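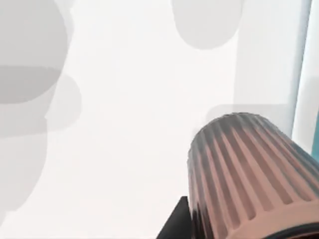
Ribs, grooves and a dark band at one end.

Haruvo Shelf Planner: a room-planning program I didn't expect to love

I have been rearranging my spare room since August, mostly in my head, and mostly at two in the morning. So when a friend from my sewing group mentioned the Haruvo Shelf Planner I downloaded it that same evening, and I've barely put it down since. I bought it myself, and nobody has asked me to write this.

The idea is simple enough. You type in the size of your room, put in the door and windows, and then fill it with furniture until it looks right or you run out of wall. There are more than 2,000 pieces in the library — shelves, desks, rugs, lamps, all sorts — and you can stretch or recolour nearly all of them. My room is a funny shape with a chimney breast in the wrong place and one wall that isn't square. I had it drawn up in 14 minutes, kettle included!

What I like best is how it deals with shelving. You set the depth, choose how many uprights you want, and the boards space themselves out. If you then decide you need one tall gap for box files (I did, I have a shameful number of box files), you drag a single board and the others shuffle along to make room. I tried the same thing in Cirkach last year and ended up moving every board by hand, then moving them all back again.

The colours are good too. Screens differ, of course, but I painted a test patch of the blue I'd settled on and it was close enough that I went ahead and bought the tin. You can turn the sun round to see how the light falls in the morning or late afternoon, and I've wasted whole evenings doing just that.
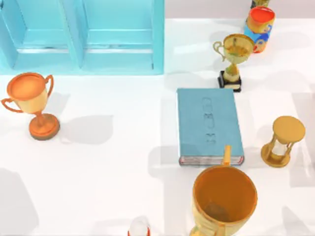
Picture: Ostombridge Home Pages

Now the grumbles, and there are a few. The measuring tool snaps to the nearest centimetre and won't be talked out of it, so anyone fitting an alcove tightly will want to keep a tape and a notebook to hand. Undo only goes back six steps. The shopping list prints in tiny grey type, and the one time I used it at the timber yard I had to ask the lad at the counter to read it to me. Saving is slow as well if you have a lot of rugs in the room. I don't know why it should be rugs, but take them out and it flies along.

Help is by email only. I wrote to them about the alcove problem and had a friendly, sensible reply two days later, with a drawing attached, so no complaints there.

If you already own Hamada and know your way around it, I'm not sure I'd tell you to switch. Hamada is better for kitchens, with proper corner units and worktops that join up. For bedrooms, studies and odd little box rooms, though, I'd pick Haruvo every time, and it runs happily on my old laptop, fan whirring away.

My own shelves go up after Christmas. I've ordered the boards, the brackets are in the hall, and I've changed my mind about the left-hand wall again — only the once this week, mind you.

Posted 16th December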